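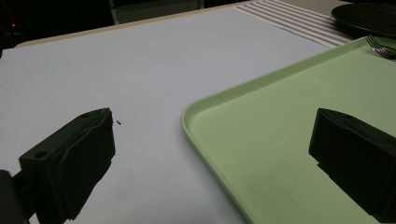 A light green plastic tray on a white tabletop with light beige edge trim.

Engebretsen Introduces Jerimetti Table and Tray Program for Shared Dining Rooms

GETVILLE, April 2023 – Engebretsen, a supplier of furniture and serving goods for staff canteens and school dining rooms, today announced the Jerimetti program, a coordinated set of white tabletops and plastic trays specified and sold as one order. The first installation is at the Busgate dining hall in Getville, where 58 tables and 744 trays have been placed in service.

Jerimetti tabletops are supplied in one color, a matte white with a slight blue cast, with a thin edge trim in light beige. The low-gloss surface was selected to reduce glare under ceiling lighting and to make crumbs and small debris easy to find during wipe-down. Tops are delivered fitted to the frame or as replacements for existing frames with a matching hole pattern.

The tray is molded in pale green with a raised, rounded rim and curved corners. The rim retains minor spills and provides a grip on all four sides. Corners carry the same curve inside and out so that a cloth can follow the rim without stopping.

"Dining rooms usually buy tables from one source and trays from another, and the two are replaced on different schedules," said Gregor MacAulay, product manager at Engebretsen. "We set the tray size against the table size first and drew everything else from there. Four trays fit on a standard top with clearance for a water jug in the middle."

Before release, sample trays were put through 500 wash cycles in a commercial dishwasher and checked for warping at the rim. Tabletops were wiped with a neutral cleaner and a damp cloth on the same schedule used at Busgate, twice per meal period.

Callum Carnegie, operations lead at the Busgate dining hall, said the old trays had been dark brown and the old tables a wood pattern. "Staff were going over the same table two or three times. On a white top a crumb shows up from the next row," Carnegie said. "We have kept around 200 of the new trays back as spares and so far have not opened the second box."

Ordering and Availability

Tabletops and trays can be ordered now, together or separately. Trays ship in stacked cartons. Additional tray colors are planned for July. Care instructions and frame compatibility sheets are included with each delivery and can be requested in advance from the Engebretsen sales office in Getville.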